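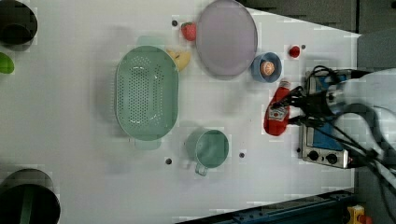 How many demonstrations did each student pair have to record? Every pair recorded 12 per task, and the Jarkum club pooled them into one set of 611 after faulty runs were removed.

3.2 Tabletop task

Figure 2. Workspace with toy foods, mint-green colander and lavender plate.

Pairs chose a toy food and a target dish before each run – the colander, the plate or the blue bowl. Objects were rearranged by hand between runs. A run was labelled a failure if the food was not released in the target dish within the time limit. Labelling was done by a second pair.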